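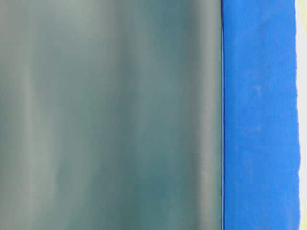 One color can look pale in one place and deep in another.

What Is Cloth Made Of?
Clanine Kids — Things We Use Every Day
June 8, 2020

You touch cloth all day long. You sleep on it, wear it and dry your hands on it. Pull a loose thread from an old sock and you will see what most cloth is made of. It is thread, or yarn, and the yarn is made of something smaller still: fibers.

A fiber is a very thin strand, like a hair. Some fibers come from plants. Cotton grows in a fluffy ball around the seeds of the cotton plant, and in many places it is ready to pick in September. Linen comes from the stem of a plant called flax. Other fibers come from animals. Wool is the coat of a sheep, and silk comes from the cocoon of the silkworm.

Polyester and nylon do not grow anywhere. They are kinds of plastic. The plastic is melted and pushed through tiny holes, a bit like water coming out of a shower head, and it hardens into long strands.

From fiber to yarn

One cotton fiber is weak. You can snap it with your fingers. Twist a lot of them together and they grip each other, and now you have yarn. This job is called spinning. People once did all of it by hand, with a stick called a spindle. Later they used spinning wheels, and today most yarn is spun by machines in a mill.

Two ways to make cloth

Weaving uses 2 sets of yarn. The first set is stretched tight on a loom. These yarns are called the warp. The second set, called the weft, goes over and under the warp from side to side.

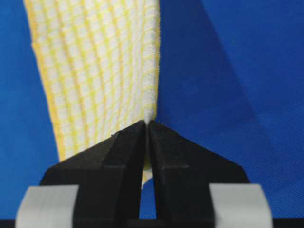 The simplest pattern is over one, under one, all the way across. On the next row you do the opposite. This is called plain weave, and bed sheets are often made this way. If the weft skips over more than one warp yarn at a time, you can get slanting lines. That is twill, and your jeans are probably twill.

Knitting is different. It can use a single long yarn, bent into loops, with each new loop pulled through an old one. Loops can open up and close again, so knitted cloth stretches. T-shirts and socks are knitted.

Why do towels soak up water?

Many bath towels have extra yarn that stands up in little loops. Water clings to the loops and slips into the gaps between the fibers. More loops mean more places for water to go.

Microfiber cloths work in a similar way, but their fibers are much thinner than a hair, so there is a great deal of surface for water and dust to stick to.
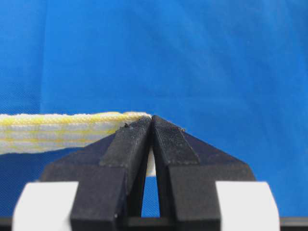
White with yellow lines, against blue cloth with a fine weave.

Where does the color come from?

Color is added with dye. Yarn can be dyed before it is woven, and that is how many stripes and checks are made. Cloth can also be dyed after it is finished — then the whole piece usually comes out one color.

Words to know
Fiber: a very thin strand
Loom: a frame or machine for weaving
Warp: the yarns stretched on the loom
Weft: the yarn that goes across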